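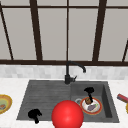
3.2 Daylight and the kitchen window

Figure 2. Rendered kitchen window with dark brown mullions and grey panes, above a backsplash of marble-patterned tile.

The second part of the study deals with how people use light when they work at a kitchen counter. Earlier work by Hämäläinen treated the kitchen as a single zone with one target light level. We found this too coarse for older apartments, where the counter by the window and the counter on the inner wall can differ a great deal on the same afternoon.

Households were recruited through the tenants' office at Hekenetti, a housing estate built in two stages. Over 200 households returned the first form. Those who agreed to take part kept a light diary for four weeks in October and noted each time they turned on a lamp while preparing food. They also wrote down the task, the weather and whether the blinds were open. Entries with no time of day were left out of the analysis.

Window bars came up often in the diaries. Residents in the older stage, where the original divided windows are still in place, wrote that the bars threw shadows on the cutting board in the morning. Residents in the newer stage have undivided glass and mentioned glare instead. Both groups turned on the lamp over the sink earlier in the day than the model predicted, and the gap was widest on overcast days.

Wall finish was recorded on the first visit. Pale tile behind the counter sends some of the light back onto the work surface, but the effect depends on how glossy the glaze is, and our form did not ask about gloss. Fiachra Ní Mhurchú (personal communication, Jan 16, 2021) suggested comparing matte and glazed tile under the same window. We did not have enough matching kitchens to do this - only four had matte tile on the window wall.

Light levels were calculated with the Veltov package, using its default sky settings. Frame depth was entered by hand from the building drawings. Where the drawings and the visit notes disagreed, we used the visit notes.

3.3 Lamp use after dark

Evening entries were coded separately. Most describe a ceiling lamp behind the person at the counter, so that the body casts a shadow on the work. Residents with a lamp under the wall cabinets reported this less often, and their entries are listed by household in Appendix B.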